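Daryna Panasiuk
July 28, 2018

Thread on the table, for everyone who asked what I fold on now. It's long, mute me if you don't care about tables.

Short version: white top, smooth, matte, front edge is a gentle curve instead of a straight line. I do all the clothes on it.
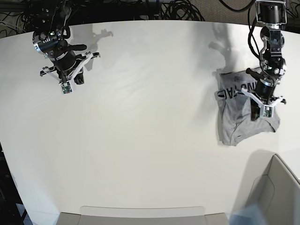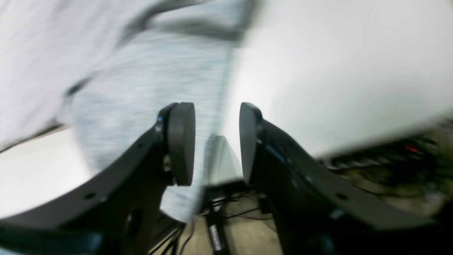
Before this I folded on the bed. Before the bed it was the kitchen table, which meant every shirt had to be done before dinner or it got moved to a chair and then it lived on the chair.

I do the secondhand clothes for Jarby, so it isn't only my own laundry. Sweaters, shirts, kids' stuff, the odd tablecloth. It comes in bags and it goes out folded and tagged.

The old folding table was dark brown with a wood grain. Fine for dark clothes. Useless for checking anything pale, and it had a crack down the middle that caught on knits. I pulled a loop on a good cardigan in January and that was the end of it.

White is better for checking. A small hole shows up if you lay one layer flat and look straight down at it. Moth holes especially. On brown I missed them all the time.

Downside is that white on white is hard. For white shirts I put a dark towel down first. Somebody at Gourlay told me to get a gray top and skip the towel and she was probably right.

Matte matters more than I expected. I tried a glossy one in the showroom and the ceiling light bounced straight back at me. With matte I can work all afternoon without squinting.

The curved edge: I was against it. I line up hems with the table edge and you can't do that on a curve. So now I line up hems by the side seams. Takes a week to get used to it.

What I like about the curve is leaning on it. The old table had a square corner that got me in the hip every time I went for the tags.

How I do a sweater, since two people messaged me. Face down, sleeves out. Smooth from the neck to the hem with the flat of your hand, don't pull. One side in to the middle, sleeve back down along it. Other side the same. Then up in thirds from the hem.

Thin knits I fold bigger, in half and not in thirds. They crease less on the shelf.

Shirts: button the top one and the middle one. I used to button all of them and it's a waste of time, people undo them to look at the label.

Price, because it always comes up. The table was 300 with delivery. The Lisidar one was cheaper but narrower, and an adult sweater with the sleeves out would hang off both sides.

Cleaning is a damp cloth. Dark denim leaves a blue smear the first time through, so I do the jeans last and wipe down after.

Height is a bit low for me. I'm going to try blocks under the legs. If you're under five foot six you'll be fine.

The tally for the year so far is 1,327 pieces folded and out the door. I keep it on the back of the tag box. Last year I'd given up keeping it by spring.

Someone asked about folding boards. I had a Motent one for 3 weeks. Good for T-shirts, too small for anything with bulk, and I gave it to my sister.

Replying to the question about steaming: I steam on a hanger first, let it cool, then fold. If you fold it warm, the crease sets where you don't want it.

Back to it. There's a bag of winter knits I've been putting off, and the tags have to be on by Monday.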